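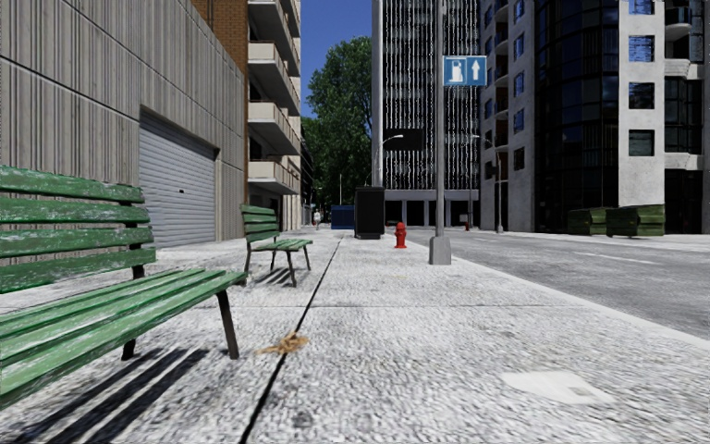 2021-03-23

Eel counts, Penstead sluice. Trap 1 gave 61 glass eels overnight, trap 2 gave 89, trap 3 gave a crab and a crisp packet. Crab returned. Crisp packet also an established resident by now.

Weighed the trap 1 lot in one go. Balance drifted again, so re-zeroed between batches and wrote both readings on the sheet in pencil. Use the second column. The first is there for historical interest.

Teguh Oei rang from Grunia about the export paperwork. Their last consignment of legal elvers was held up while someone compared the box labels with the permit, and the permit said 70 boxes where the van said otherwise. He wants our catch records back to last May so the dealer can show where each kilo came from. I said yes, then went to look at the state of our catch records back to last May. Will ring him again.

Fin clips: did the small batch from the seized lot. Tubes 1 to 24 extracted fine, the rest gave next to nothing – I suspect the ethanol, which smelled more like an idea of ethanol. Fresh bottle opened, dated on the lid. Please don't decant it into the old one.

Tank 4 still at 597 on the board. That is the stocking figure and has been wrong since the lid was left up. Eels can climb, as the floor under the sink now knows. Recount before anyone quotes it to the river people.

To do:
mesh for trap 3, finer
repeat clips 25 onwards
ask Goh for the key to the lower gate, again
find the September sheets (try the box marked Not Eels)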